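The Year I Stopped Owning Colors

2019-04-13
Filed under: Clothes, Grievances

My cousin Ynyr Pritchard got married last July in a town with one hotel and no dry cleaner, and I packed for it in eleven minutes. I know because I had set a timer on the oven and it went off while I was looking for my other shoe. Everything I brought was black. I hadn't planned it that way. Black was what was in the drawer.

At the reception an aunt asked me whether I was with the caterers. I said no, and then I carried a tray for her anyway, as it was right there and she looked tired.

I have been trying to work out when it happened. In college I owned a mustard sweater and a pair of green corduroys and wore them together, in public, with confidence. There are photographs. Then I got my first office job, at Flurnar, where the carpet was the color of oatmeal and so were most of the people, and I bought a black cardigan to have something to keep on the back of my chair. It was a gateway cardigan.

The argument for black is that everything goes with everything. This is true in the way that it's true of gravel. You can get dressed in the dark, and in February I do, and then at lunch I find out that one of my blacks is navy and another is a kind of disappointed brown. Black is at least four colors. The stores know this and keep quiet.

The other thing is the washing. I read the labels now. They all say to wash with like colors, which for me is a complete sentence describing my entire life. I tried one of those special detergents, Sumik, for dark clothes, and used it until the bottle ran out. As far as I could tell it made my clothes smell like a rental car. I've gone back to the cheap stuff, cold water, inside out when I remember.

Folding is worse. When you own one color you lose all the clues. I used to be able to pull the right shirt out of a pile by the stripe. Now I unfold three things to find the one with sleeves, and then I have to fold the other two again, and I don't, so they go on the chair.

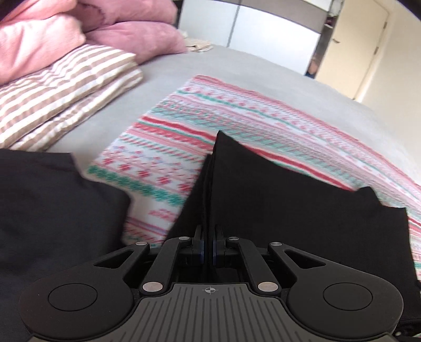
My neighbor Vija Vītola, who sewed costumes for a living and has opinions about my hems, says the trick is to sew a bit of bright thread inside each collar. Red for work, yellow for home, blue for anything I'd be sorry to ruin. She gave me the thread in a cookie tin. I did seven shirts in one evening while half watching a movie and sewed one of them to my sleeve.

It does help, though. I also like knowing the yellow is in there. Last week I went as far as trying on an orange scarf at Fanov, and stood in front of the mirror for a while looking like a traffic cone that had received bad news. I put it back. Then I went around the block and bought it, so now there's a scarf on the chair too.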